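Well, we lost most of a day at Clolelville to a gripper that kept letting go, and I've finally calmed down enough to write it up. The arm would pick up the sponge, lift it, travel a little way and then drop it (softly, at least!), and the log showed a good grasp every single time. Out of 171 runs we had 23 drops.

I blamed the sponge, naturally, then the tray, and then I got the hex keys out and went over everything I could reach.

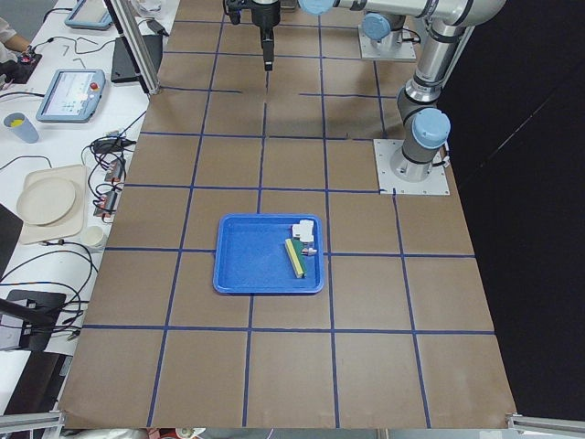

So why did the log say the grasp was fine? The controller only checked grip force at the moment of closing and never looked again during the lift.

We've added a second check partway up, and now the arm stops if the force falls away. I still want to go through the older Busero runs in the same way, which will take me a good while and a lot of coffee.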